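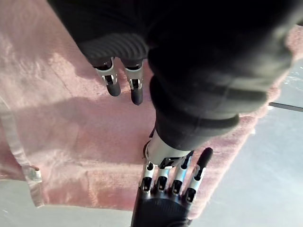
Chapter 4: The Town That Voted Itself a Railway

Filed under: Colonial History > Towns and Transport
12 comments | 31 shares

I should own up straight away that I love a railway that never got built. Give me a faded survey map with a dotted line running off to nowhere and I'm happy for the whole afternoon (my family will tell you it's been longer than that). So you'll have to forgive me if I get a bit carried away in this chapter, which is all about Zarnley and the line it very nearly had.

When the story starts, Zarnley was a wool and timber town of 1,485 people. It had two churches, a mechanics' hall, a flour mill that broke down every winter, and a road to the coast so bad that the bullock drivers charged extra after rain. The port was 90 miles off. A bale of wool could spend weeks getting there, and if the creek was up it simply sat in a shed and waited. You can see why people wanted a train!

What they did about it is the interesting part. In April, after a long and fairly rowdy public meeting, the ratepayers voted to borrow against the whole town and offer the money to any company that would lay the track. They had no engineer and no promise from the colonial government. They had a hand-drawn map, a brass band and a great deal of faith in a coastal outfit called the Rustis Company, whose agent had turned up the month before with a very good hat and a folder of drawings.

In the last chapter we looked at how governments decided where lines would go. Now I'd like to turn that around and watch it from the other end, from the main street of a place that was afraid of being left off the map. Historians call the wider craze "railway fever", and I've always found that a bit unfair. A fever is something that happens to you. The people at that meeting argued for hours, did sums on the backs of envelopes, and went home to argue some more with whoever hadn't come.

Where our evidence comes from

We're lucky with Zarnley. The council minutes survive, and so does a run of the local paper, with gaps. Best of all, for my money, is the petition of the hill farmers, who were dead against the loan. Their land was on the wrong side of the ridge and they'd have paid the rates without ever getting a station. It has nearly 40 names on it, some in a shaky hand and some plainly written by a neighbour.

One line in it gets quoted everywhere: "We are asked to buy a horse for another man's cart." I've always taken that as anger. It sounds to me like people who'd been talked over at the meeting and had gone away to find a sentence that would sting.
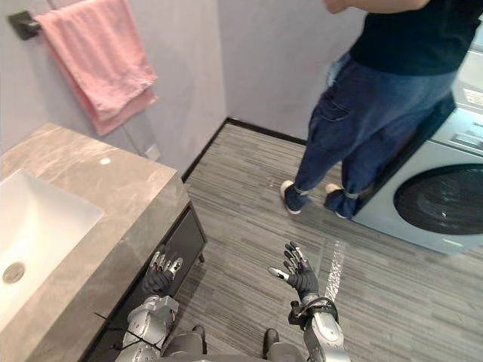
Tharushi Howlader reads the line quite differently, and told me so in a long letter after the first edition of this book. She thinks it was a bargaining move. The hill farmers, she says, would have signed up to the loan quite cheerfully if there'd been a branch line in it for them, and you don't write a phrase that catchy unless you're hoping somebody will read it out in council.

I've gone back and forth on that ever since. The minutes show the petition was "received and laid on the table", which could mean it was read aloud and could just as easily mean it was used to rest a teacup on. Have a look at the extract in Source 4B and see where you land. There's room for both of us to be wrong.

Before you read on

Keep a rough timeline going as you work through the chapter, because the meeting, the loan and the collapse of the Rustis Company come thick and fast. Watch the money, too. The loan was sold in shares of 200 pounds, far too dear for most households, so neighbours clubbed together to buy one between them. When the trouble came, those little clubs were hit first.

We'll begin with the meeting itself, on a hot night in the mechanics' hall with all the windows open.

Related chapters
Chapter 3: Who Drew the Lines?
Chapter 5: Wool, Water and the Port of Gradgate
Chapter 6: Bullock Drivers and the Road Tolls
Reading Old Petitions: A Skills Page by Oduor Lukumay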